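Clause 17

The auditor reached the Istby site at 7.40 in the morning, signed the visitor sheet, and asked for the procedure before asking for anyone's name. It was a good sign or a bad one, depending on who you asked. The procedure was numbered 1849 and titled Shared Bench Work, Two Arms, Household Items. It ran to 94 pages. She read it standing up.

The clause in dispute was Clause 17. It had been written at Wakwood, carried over unchanged when the work moved to Istby, and it said:

An item shall be deemed placed when it is at rest, upright where the item has an upright, and clear of both grippers.

The technician on shift had flagged it in July. His note ran to one line: "Does a coaster have an upright?" The note had been assigned a reference, acknowledged, and closed. He had opened it again. It had been closed again, with the comment that the matter was addressed in Appendix C. Appendix C was a list of approved cleaning fluids.

The auditor asked to see the bench. He took her through the inner door and showed her where to stand, which was on the yellow line and not over it, as required by Clause 4. She looked down, checked both shoes, and moved the left one back.

"The coasters first," he said.

"Why first?"

"They're flat. Everything else I can argue."

He brought the record up on the side monitor.
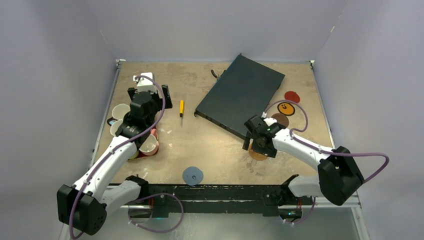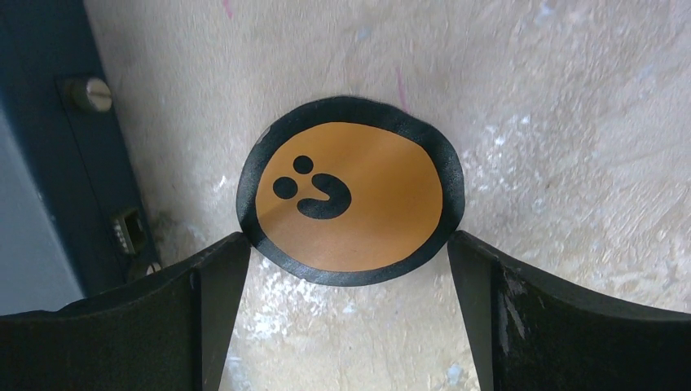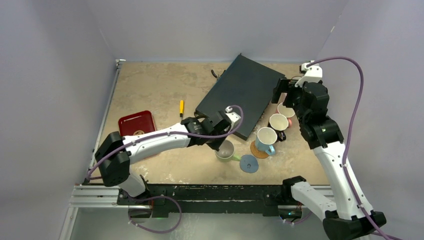
Bench record, procedure 1849, Clause 17 review. Coasters and drinkware, two-arm cell, Istby.

She studied the smiley face for longer than he had expected.

"That has a top," she said.

"It has a printed side."

"And the print has a right way up."

"To you and me. The clause says upright. If I score the face as the upright, then every smiley coaster that lands rotated is a fail. If I don't, a coaster lying face down is a pass. I've had reviewers do it both ways in the same shift."

"What does Hesetti do?"

Hesetti was the other site. It worked from the same document and returned its scores on the same form.

"Hesetti passes anything that isn't on the floor."

She wrote that down. Her pen was the only thing making any noise on their side of the line.

"And the cups?" she said.

"A cup on its side is at rest. It's clear of both grippers, if they've backed off. It isn't upright, so it fails. Nobody disputes a cup."

"Then a cup on a coaster."

He had hoped she would get there by herself.

"If the cup is upright it passes," he said. "The coaster under it, I can't see the print. I have to score it anyway. The form won't take a blank."

"What do you enter?"

"Pass."

"On what basis?"

"On the basis that the form won't take a blank."

She turned to the page with the form on it, and then to the page before that, where the revision history was kept. There had been five revisions. Four concerned the font. The fifth had changed "should" to "shall" throughout, including in a sentence about the weather.

They went back to the office, where there was a desk and two chairs of different heights. She took the low one and drafted the finding on the back of the visitor sheet before typing it.

Finding 1. Clause 17 applies a single condition to items that do not share a property. Replace with a table by item class. For coasters, state which face is to be uppermost. State that rotation is not scored.

Finding 2. The scoring form shall accept "not visible".

Finding 3. Scores from Hesetti and Istby are not to be combined until Findings 1 and 2 are closed. This affects 200 records.

"Paiva will ask for that to be a recommendation," he said. Paiva was the client.

"It's a finding."

"They'll say the numbers were fine last quarter."

"Were they?"

He thought about the coasters he had passed without seeing.

"They were complete," he said.

She typed that in as well, under Observations, and asked him how to spell Hesetti.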